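Category: Workshop & Kit / Buying Advice

Posted in August | By our equipment correspondent

Print this page | E-mail this to a friend

Budgeting for a robot arm when you only have one bench

I'd been promised a cup of tea and a straight talk about money, and I got both before I had my coat off. The operations manager at Poltero had the kettle on and a spreadsheet open, and the spreadsheet was the thing she wanted to talk about. She asked me to leave her name out (she has suppliers to haggle with next month, and would like them not to read this first), so she'll be the manager from here on.

Poltero is a small outfit. It packs and sorts housewares for other people's shops, and for years it did that entirely by hand. Last spring the manager went to the owners and asked for an arm. One arm, one bench, and a bit of floor round it.

"I thought I was asking for a price," she told me. "I was asking for about nine prices, and I only knew two of them."

The two she knew were the arm and the gripper. She had quotes from Ullero and from Flitia, and on the face of it Flitia won easily. Then she started ringing them both up with questions. Was the stop button in the price? Were the cables? Did somebody come and fit it, and if they came twice, did you pay twice?

"Flitia's quote was lovely and short," she said. "Ullero's was four pages and it frightened me to death. But when I put the missing bits back into the short one, there was 312 pounds between them. Three hundred and twelve! I'd been ready to fall out with the owners over it."

She went with Ullero in the end, and says the four pages were a fair part of the reason. I asked what she'd tell somebody else to look for on a quote and she didn't need to think.

"Fingers," she said. "Ask about fingers. The gripper comes with a pair, and the pair it comes with suits whatever they had in mind when they drew it. We handle round things, floppy things, things with a rim. I'd put nothing down for spare fingers, nothing at all, and I should have put down enough for three sets."

Baskets are a good chunk of the work, as it happens, and she has strong views on them. A stiff box is easy to plan for. A woven basket has a rim you can get hold of, but the weave gives a little and no two are quite the same shape, so you end up wanting a gripper that opens wider than the brochure says you'll need. She paid extra for the wider one and grumbled about it to me for a good five minutes, although she'd buy it again.
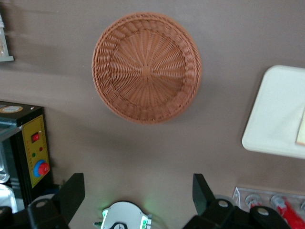
So how much of the total should you keep back for things that aren't the robot? Her rule is half, and she means half of everything you've got, kept back before you ask for a single quote.

"People laugh when I say half," she said. "They come back a year later and they've stopped laughing." Her own half went on the bench, the wiring, a risk assessment, trays and racks to hold parts in the same place every time, and training. The training was the one she nearly crossed out. The owners felt that the staff could pick it up as they went along, and she very much didn't. She set aside 4000 pounds for it and spent every penny, mostly on covering people's ordinary jobs while they were learning.

The trays cost more than she'd expected too. Her first idea was to use whatever was in the stockroom, and I can't blame her — I'd have done the same. But a tray that slides about is a nuisance to anyone trying to teach an arm where things are, so she had some made properly by Kalniņš, a workshop a couple of streets away that does short runs and doesn't mind being asked for just one of something. They measured up on site, which she hadn't dared hope for.

I wondered whether she'd looked at second-hand. She had, and rather seriously. There was a used arm going for 41 per cent of the new price, and she went to see it on a very wet morning. The arm looked fine to her. What put her off was the controller, which was an older type, and when she rang round for a service contract she couldn't find anyone keen to take it on.

"If you've got an engineer in the building, buy used, go on, fill your boots," she said. "We've got me and a very good electrician who comes when he can."

Leasing came up as well. She's fonder of it than I'd expected. The monthly figure is easier to get past the owners, and for a first arm she thinks there's comfort in being able to hand it back. What she didn't like was the end of the lease, where the wording about wear and tear went on for ever, and she made them change two clauses before she'd even discuss it. In the end Poltero bought outright, mainly so they could bolt things on and move them about without asking permission.

And delivery? She pulled a face. The supplier had said eight weeks, and it took 71 days from order to the arm standing on its base, and then there was a wait for the last of the brackets. She'd booked the training for week nine and had to shift it. If she were planning it again she'd leave the training unbooked until the crate was through the door.

There's a second bench in next year's plan, though she hasn't shown it to the owners yet. I asked if it would be cheaper, now she knows what she's doing. She reckoned the kit would cost much the same, but she'd waste a good deal less time on the phone. She already has the questions written out, two sides of paper, and she very kindly ran me off a copy before I went for my train.

Print this page | E-mail this to a friend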